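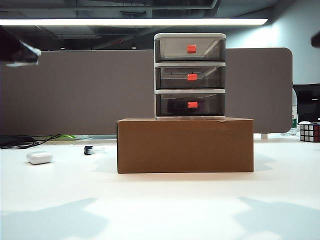 Three-drawer organizer on top of a cardboard box.

I'd been meaning to go to the Mowat Legal Aid open day for years, and on November 23, 2019 I finally got on the bus and went. I'm so glad I did!

The center is on the second floor of the old Branard building, above a dentist, and it's bigger than it looks from the street. We were a group of 20, mostly students, plus a few neighbors like me who just like to poke around places. Iker Vallejo, one of the staff attorneys, took us through. He talks fast and he's funny, and he put up with all our questions (I had a lot of them).

First stop was the intake desk, where people come in with eviction papers, traffic tickets, unpaid wages, you name it. The center opened 3370 cases last year, and 238 of those ended up in front of a judge. The rest got sorted out with a letter or a phone call, or the person got sent on to another office. I had no idea a letter could do so much.

Then we sat in on a mock bail hearing. A retired judge played herself, more or less, and one of the students argued for a man picked up for breaking a park curfew. She did great – I'd hire her. The judge let him go with a fine and then talked for a good while about why locking people up over small stuff makes trouble for everybody, jail staff included. The man next to me didn't agree and said so, and the two of them went back and forth until the coffee came out.

Lunch was sandwiches from Prurov, the deli across the street. Get the egg one.

In the afternoon there was a short talk on clearing old records. The center has a program called Flostavance that has been going since 2000, and they run a walk-in clinic for it every April. You need your case number and a photo ID, and it's free. I picked up extra flyers for my cousin and left them on the bus, so I'll have to call and ask for more.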